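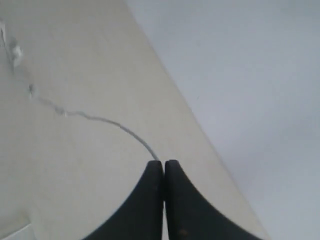 Fingertips closed, with the thin grey cable running down to the gap between them.

Urnine fingertip set, reviewed by Khải Đồng
15 Sep 2019

I've had the Urnine set on our workshop arm for 15 evenings now and I'm still finding excuses to stay late with it. If you've ever tried to get a parallel gripper to pick up a bit of wire from a flat table, you'll know why! The fingers we were using before were fine for blocks and boxes and hopeless at anything thinner than a pencil. The wire would roll, or one finger would ride up over it, or the tips would close on each other and leave the wire sitting there.

Some background on the build. A few of us at Turnthorpe (the shared workshop behind the old dye works) are making a cable sorter. You tip out a tangle of leads at one end of the table, and the arm works its way through, pulls each one free and puts it away. That's the plan, anyway. The pulling free part is where we live at the moment. Américo Pinheiro wrote most of the software and I do the hardware, meaning I do the swearing.

What you get

Two black fingers, two mounting plates, a bag of screws with more in it than you need, and a folded sheet of instructions from Argate, who make the set. The sheet is good. It has one drawing per step and the screw lengths are printed next to the holes they go into, which I wish everybody did. Fitting took me 20 minutes, and a fair bit of that was looking for my small hex key, which was in my pocket.

Do the zero point again afterwards. The sheet does say so, but in small type at the bottom of the second side, and I missed it. My first close was a loud one.

How they grip

Lovely, is the short answer. The tips meet where they should and stay in line when you squeeze, so a thin cable gets caught at the very end of the fingers and doesn't slide up towards the palm. I run them at a low force setting and go up only for mains leads. With our old fingers I had to press down into the table to be sure of touching the wire at all, and the arm would complain and stop.

Thick leads are easier than thin ones, as you'd guess. The hard case is a stiff cable with a memory, the sort that has been coiled in a drawer for years and springs back the moment you lift it. We lose a few of those. Coming in across the cable, not along it, helps a lot, and so does grabbing close to a bend.

They're good with edges too. I didn't buy them for that, but lids and thin-walled boxes have been a nice surprise, and Américo has started keeping clear cases on the table just to try things with.

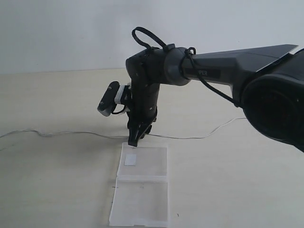

Can you fit the Urnine fingers to a gripper that Argate doesn't list?

You'll need an adapter plate, and the hole pattern on the instruction sheet is clear enough to draw one from; I printed mine in an evening and it has held up well.

On the subject of adapters, Argate sell one in metal. I haven't tried it. The printed one has a tiny amount of flex when the arm stops quickly, and I could believe the metal one cures that, but for cable work I can't say it bothers me.

Compared with the Fragkou fingers

A friend lent us a pair of the Fragkou ones for a week so I could swap back and forth. They're the better choice if your days are spent lifting heavy, square things. They are stiffer and the pads are larger. For wire they're too blunt at the end, and I gave up trying to lift anything off the table with them after the second evening. Back on went the Urnines and I was happy again within 5 minutes.

Tangles

A proper tangle is still a tangle. The fingers will take hold of one strand in a bunch if the camera can find it, and the trouble then is all in deciding which strand to take and which way to pull. That's our problem and no fault of Argate's. What I can say for the fingers is that they let go cleanly. Our old pair had a lip that leads used to hook on, and you'd see the arm sail off with half the pile swinging behind it.
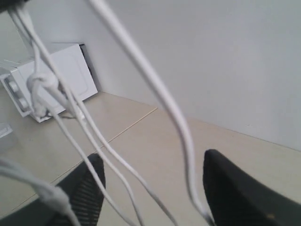
Things I'd change

The screws are soft. I've rounded 6 of them so far and have now bought a box of better ones from the hardware shop on the corner. Use a decent driver and don't lean on it.

Dust shows up on black, and so does every crumb of old cable jacket. A wipe with a damp cloth sorts it out, but you do have to remember, and I notice the grip going off a little when I don't.

I'd also like to be able to buy one finger on its own. At present it's the pair or nothing, and anyone who has driven an arm into a bench by mistake (hello) will know that you seldom damage both at once.

Would I buy them again?

I already have! The second set is in the drawer under the bench, still in its bag, for the day I forget the zero point again. Next job is a softer stop on the wrist so the long leads don't swing so much, and Américo wants to try sorting by thickness before the end of September. I'll add to this review when the pads start to wear.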